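Fatham Tabletop Sorting Kit

I put this kit together after one too many evenings arguing with Gwenaël Collet about what counts as a fair sorting test. Everybody had their own bits and bobs, everybody had their own rules, and you couldn't compare one arm with another! So the kit comes with a cloth, two handled baskets, a bag of household things and toy food, and (the bit I'm proudest of) our practice sheet, which Noémie Tanguy and I rewrote in December.

The gist of it is one basket for toiletries and bits, one for food, and pans stay on the cloth until they're called for. Keep the table dark and plain. Both grippers start open, and hands stay off the cloth until the arms have stopped – yes, even if the lemon rolls.

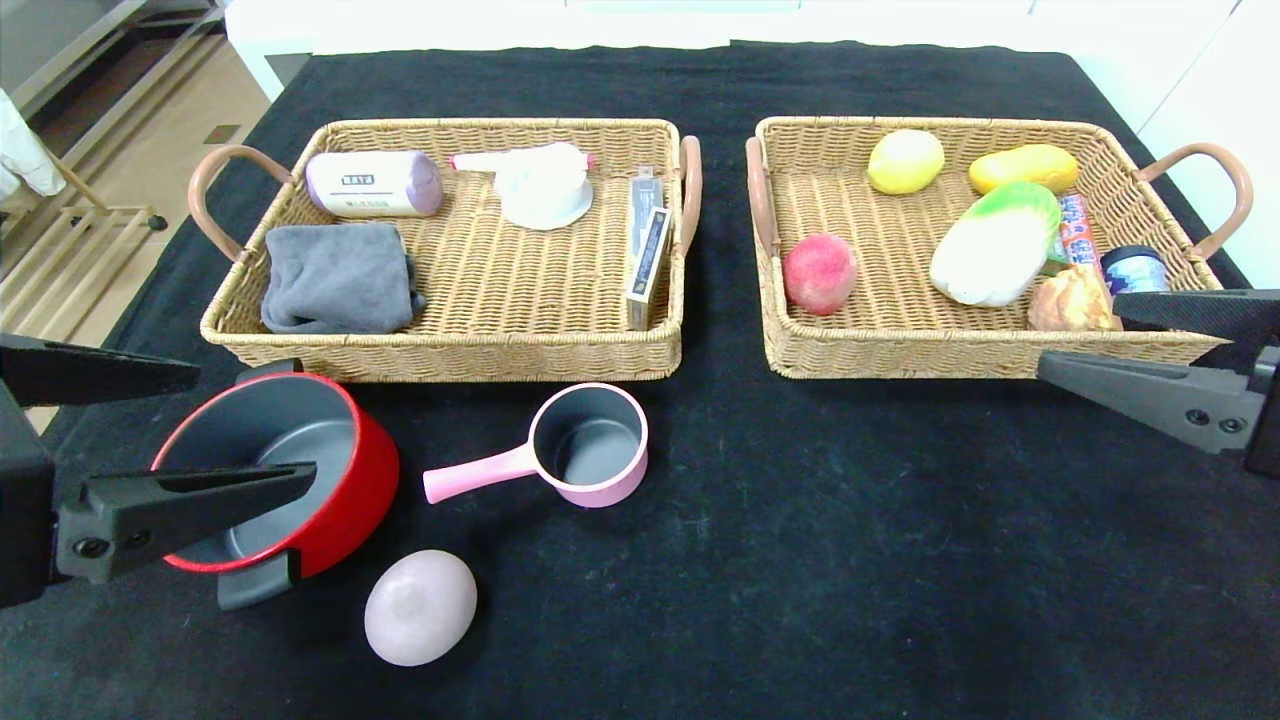
Good practice & safety

Cap your grip force at 10 newtons for the soft pieces and 25 for the saucepan, and write both down before you start. Nothing in the bag weighs over 500 grams, so you really don't need more. Keep arm speed under 300 mm a second whenever someone's within reach, and have the stop button on the side where they're standing.

Please log the drops as well as the good picks! Solène Perrin keeps a blank log you can copy, just ask for it when you order. Spare baskets are sold singly, handles already fitted.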